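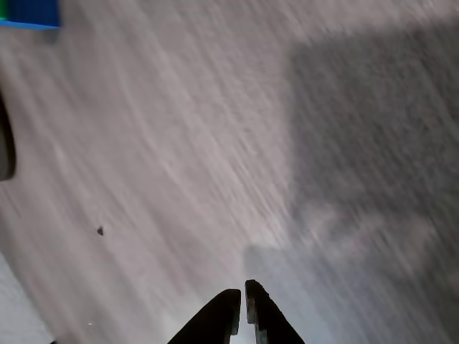
Please do not make the list longer again, one reader wrote under the April version, on a small renovation show the person who checks the stairs is also the person who carries the lights, and at 7 in the morning there is no time for two pages.

I understand this, so I have shortened it. The list is for filming inside a private house where building work is still going on. It was used at the Havetti house for episode 601 of the Keltero series, and my comments from that walk stay under each point. Fill it in before the crew unloads.

1. Entrance and stairs
Result: OK after correction
Comment: The handrail on the upper stairs was removed by the builders the evening before. We put a temporary rail and moved the hosts' entrance to the back door. Ask the builders each morning what they have taken away. The drawing will not tell you.

2. Power
Result: OK
Comment: Lights for the kitchen interview take 900 watts together. They must not share a circuit with the tile saw or the heater. I ask the electrician to show me the breaker and I put tape on it with our name.

3. Cables
Result: Not OK at first check
Comment: One cable was crossing the hallway without a mat. It was corrected before the first take, but the same thing was written in the Uvier report, so it is a habit and must be spoken about at the morning meeting.

4. Dust and old paint
Result: Open
Comment: The owner has no paper about the paint in the back bedroom. Until there is a test result, no sanding there, also not "only for the camera". The director may film the room with the door closed or choose another room.

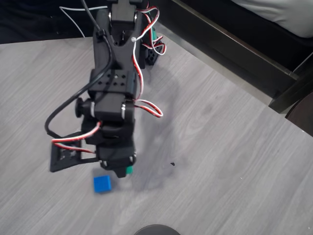 5. Demolition scenes
Result: OK with conditions
Comment: The wall for the hammer scene was checked for pipes and wires by the contractor, who signed form 627. Hosts wear glasses and gloves in every take, including the retakes. If the scene is moved to another wall, the signature is not valid anymore.

6. Ladders
Result: OK
Comment: Gebremichael rental ladders only. The owner's ladder in the garage has a loose step and I have tied a red ribbon on it.

7. The family
Result: OK
Comment: For the final reveal the family comes in with eyes covered. Walk the path first - slowly, at their speed - and keep one crew member at each arm. Children wait outside until tools are locked.

8. End of day
Result: OK
Comment: Heaters off, windows closed, key returned to the owner by hand. We finished at around 6 in the evening.

Point 4 must be closed before the second shooting day. Send the test result to the production office, and keep one copy in the house with this list.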